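Kapitel 7
Der Preis und seine Nachbarn

Lernziele: Sie können erklären, was ein Ankerpreis ist. Sie unterscheiden Referenzpreis, Schwellenpreis und Lockvogelangebot. Sie erkennen, wann ein Rabatt dem Unternehmen mehr schadet als der Konkurrenz.

7.1 Ein Korkenzieher für 36 Euro

Der Haushaltswarenhändler Tevach führte jahrelang zwei Korkenzieher. Der eine kostete zwölf Euro und verkaufte sich ordentlich, der andere kostete 36 Euro und verstaubte. Die Geschäftsführung tat, was Geschäftsführungen in solchen Fällen gern tun, und beriet über die Auslistung des teuren Modells. Im Juli nahm man stattdessen versehentlich ein drittes ins Sortiment auf, mit Nussholzgriff, Lederetui und einem Preis, bei dem selbst der Einkauf noch einmal nachfragte. Bis zum Jahresende waren vom dritten Modell vier Stück verkauft. Vom zweiten waren es 465.

Der Vorgang wurde intern als Erfolg der neuen Sortimentsstrategie verbucht, die es bis dahin nicht gegeben hatte. Für uns ist er ein brauchbarer Einstieg. Kundinnen und Kunden wissen nämlich selten, was ein Korkenzieher kosten darf. Sie sehen aber recht genau, was der Korkenzieher daneben kostet, und erklären die Mitte zur Vernunft.

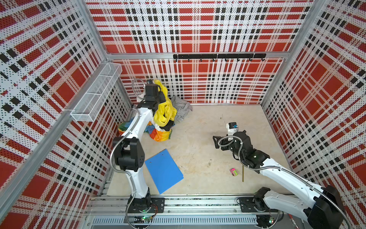
Ehsan Marwat hält diese Lesart für zu bequem. Wer drei Preise nebeneinander stelle, schreibt er in einer Randbemerkung zur ersten Auflage, habe noch keinen Anker gesetzt, sondern zunächst einmal drei Preise. Ob der teuerste als Maßstab diene oder bloß als Kuriosität belächelt werde, hänge davon ab, ob man ihn dem Händler überhaupt abnehme. Ein Discounter mit einem Füllfederhalter für 400 Euro verankere gar nichts, er mache sich interessant.

Der Einwand ist berechtigt und hat uns einen zusätzlichen Abschnitt (7.4) eingebracht. Er verweist auf die Glaubwürdigkeit des Referenzpreises, an der in der Praxis mehr Kampagnen scheitern als an der falschen Schriftfarbe im Prospekt, über die allerdings länger diskutiert wird.

Wie das Scheitern aussieht, zeigt der Möbelversender Mwaipopo. Dort stand ein Sofa elf Monate lang als »reduziert« im Katalog, mit einem durchgestrichenen Preis von 2.000 Euro, den kein Mensch je bezahlt hatte. Die Stammkundschaft lernte daraus zweierlei: dass das Sofa weniger wert sei und dass man bei den übrigen Möbeln am besten auch noch warte. Die Marketingabteilung reagierte auf die ausbleibenden Bestellungen mit einem weiteren Rabatt.

Von der rechtlichen Seite solcher Streichpreise handelt Kapitel 9. In diesem Kapitel geht es um ihre Wirkung. Wir beginnen mit dem Referenzpreis (7.2), kommen dann zu den Preisschwellen (7.3) und damit zu der alten Frage, ob 9,99 Euro noch irgendjemanden täuschen – offenbar ja, auch den Verfasser.

Begriffe in diesem Kapitel: Ankerpreis, Referenzpreis, Preisschwelle, Lockvogelangebot, Streichpreis

Zur Vorbereitung: Notieren Sie aus dem Gedächtnis die Preise von fünf Artikeln, die Sie regelmäßig kaufen. Vergleichen Sie Ihre Liste beim nächsten Einkauf mit dem Regal und bewahren Sie sie bis Abschnitt 7.3 auf.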